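Sorting and Hanging Small Laundry: Speaker Notes
Omstead Residence Services, October session 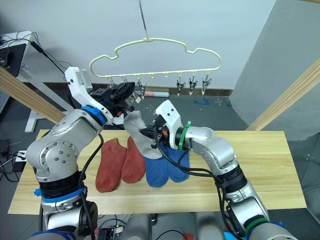
Slide 2. Good morning. Socks are the smallest items we handle and the ones most often returned to the wrong room. Last quarter the laundry logged 384 loose socks, of which 72 were never claimed.

Slide 3. Lay socks flat, side by side, grouped by color, before any are hung. Clip at the cuff — the toe dries last and should hang free. Allow four pairs to a hanger.

Slide 4. Ms. Þórarinsdóttir will take questions on labeling. (Pause. Hand out the Fostwood floor chart.)

Shared 3 times
2 comments

Savvas Balaskas: Does the cuff rule apply to wool?

Snædís Þórarinsdóttir: No. Wool is dried flat — please see the floor chart.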